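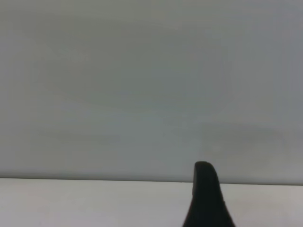
Ilholm Issues Revised Specification for Woven Bread Baskets and Serving Tables

February 13, 2023 — Ilholm, a supplier of tableware and furnishings to cafes, canteens and small hotels, has released a revised specification for its Bomunetti line of woven bread baskets and the matching Hirach serving table. The revision replaces the earlier product sheet and applies to all orders confirmed after release. Orders already confirmed will ship to the old sheet unless the buyer asks for the change in writing.

The Bomunetti line covers rectangular baskets for bread, rolls and wrapped pastry. The dark brown finish, listed as finish code 23, is now the standard finish. Lighter finishes remain on the price list as special orders and carry a longer lead time. Item number 462 is the rectangular basket with rolled rim. Item number 894 is the same basket supplied with a removable cloth liner.
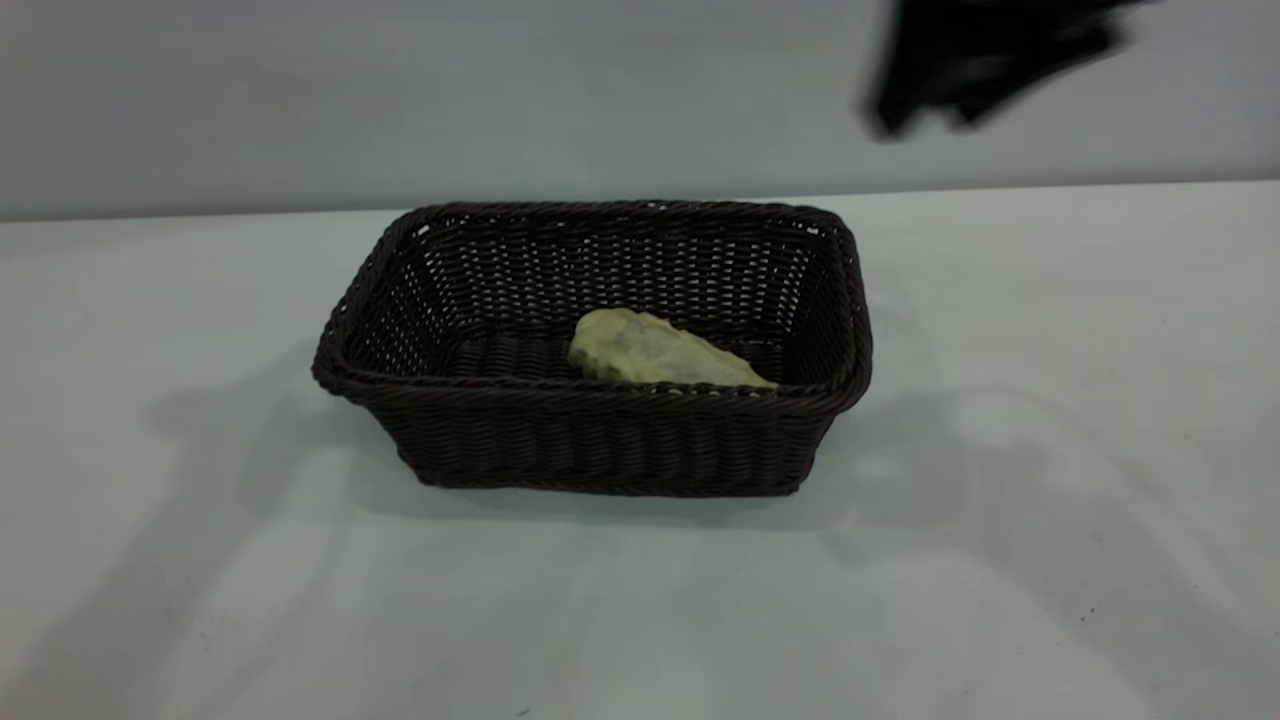

Rectangular woven basket in dark brown with braided rim, on a pale tabletop.

The rim has been the main subject of the revision. Under the earlier sheet, rim thickness was given as a single nominal value, and baskets from different production lots could differ enough to prevent even stacking. The new sheet sets an upper and a lower limit and requires the rim to be measured at the corners as well as along the long sides. Baskets outside the limits are returned to the workshop and are not sold as seconds.

"The rim is where the basket is picked up, and it takes most of the wear," said Titilayo Odukoya, product manager at Ilholm. "Buyers were sending us baskets with a sound body and a worn rim. We wanted a rim that could be checked against a number before it left the building."

The walls flare outward toward the rim. The angle is unchanged, so existing liners will continue to fit. The weave runs in horizontal rows and is open enough in places to let light through, and crumbs will pass through the gaps. Buyers serving sliced or heavily floured bread are advised to order item 894 or to line the basket with paper. The specification does not set a limit on the size of the gaps. A limit was considered during drafting and dropped after the workshop reported that it would slow production with little benefit in use.

Cleaning instructions have also been rewritten. Baskets should be emptied, turned over and brushed with a dry, soft brush after each service. A damp cloth may be used on the rim and outer walls. Baskets must not be soaked, and they must not be put through a dishwasher. Drying should take place at room temperature with the basket upside down on a rack — direct heat from an oven or radiator will make the strands brittle. Liners are machine washable and are sold separately in packs of 2.

The Hirach serving table is included in the same specification for the first time. It has a plain, pale top intended for counters and breakfast rooms where baskets are moved and wiped under many times a day. The sheet now gives cleaning agents by type, lists those that should be avoided, and states the clearance to be left between the back edge of the table and the wall. Adjustable feet are supplied with every table. Installers should level the top after it has been moved into its final position.

Distribution will continue through Briggs, which holds stock of both items and handles returns. "Most of the questions we get are about stacking and about washing," said Naveed Jafri, sales coordinator at Briggs. "Both are now answered on the first page, and we can send that page with the delivery note."

Prices are unchanged for items 462 and 894. Special-order finishes will be repriced in June. Buyers with annual supply agreements will receive the new price list before it takes effect.

Copies of the specification are available on request in printed or electronic form. Sample baskets in finish code 23 can be borrowed for a trial period by trade customers with an open account. Samples must be returned clean and dry in the original carton.

About Ilholm
Ilholm supplies woven tableware, serving tables and storage to the catering trade. Its product lines include Bomunetti baskets and Hirach tables.

Press contact: Oluwatosin Nwachukwu, Ilholm
Trade orders and samples: Naveed Jafri, Briggs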